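Pedach Hand-Held Gripper, Unit 3 – Setup and Care Notes

These notes accompany the demonstration set recorded with the Pedach hand-held grippers at the Zekarville site. They explain how Unit 3 is prepared, checked and repaired, so that users of the recordings can judge the condition of the tool behind them. Questions about the recordings themselves are covered in the main data card.

## Scope

The document applies to Unit 3 only. Units 1 and 2 use an older trigger and have separate notes. Maintenance is the responsibility of Apinya Hemmin. Calibration files are kept by Mairéad Ó Néill.

## Before recording

1. Wipe both jaw pads with a cloth dampened with water. Do not use alcohol or kitchen cleaner on the pads.
2. Open and close the jaws fully 6 times. The two sides must move together and meet at the center.
3. Check each pivot cap by hand. A cap that turns freely is to be tightened before use.
4. Confirm that the camera mount is locked and that the lens is clean.
5. Run `check_width.py` with the jaws closed and again with the jaws open. Save both readings to the session folder.

## Grip check

The grip check is done with soft foam before any other object is handled. Foam shows uneven pressure early – if one jaw reaches it well before the other, the block tilts or slides to one side. The operator closes the jaws until the foam gives on both sides, holds the position, and then releases. The check is repeated after any change to the linkage or pads.

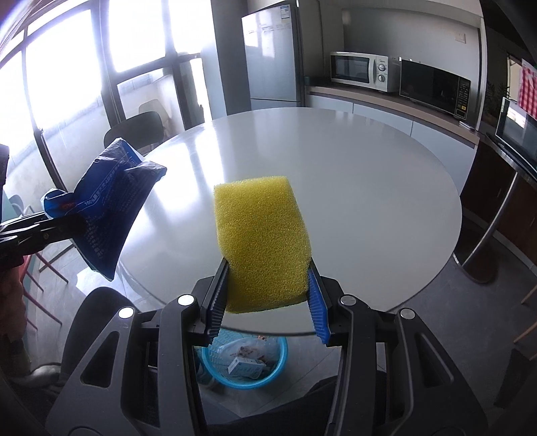
Foam held between the ribbed jaw pads during a grip check over the round table.

If the foam turns in the grip, inspect the pads first. Worn ribs are the most common cause at this site. If the ribs are sound, compare the movement of the left and right arms and look for play at the pivots.

## Replacing the pads

Pads are replaced as a pair after 40 hours of recorded use, or sooner if a rib is torn. Replacement pads from Orum may differ slightly in shade. This has no effect on grip, but it should be entered in the log, as it can matter to models trained on the video.

Release the old pad from the tip of the finger and remove any remaining adhesive. Press the new pad down evenly and leave the unit closed overnight. Repeat the width readings before the next session.

## Linkage repair

A stiff or noisy linkage is to be taken out of service and tagged. Remove the pivot caps one at a time, clean the joint with a dry brush, and apply a thin film of the Chu dry lubricant. Oil is not permitted, as it travels to the pads.

## Known issues

- The closed-width reading drifts upward during long sessions. Readings taken at the end of a session should be used for correction.
- Recordings made in September used a loose camera mount – see the `mount_flag` column.
- Bright windows can wash out part of the view. Affected recordings have been kept.

## Log entries

Each entry in `unit3_log.csv` gives the session code, operator, pad set, both width readings and any repair made. Entries are not edited after they are saved. Corrections are added as a new line with the original session code.

Contact: Apinya Hemmin, Equipment Records | © Pedach, Zekarville | Back to top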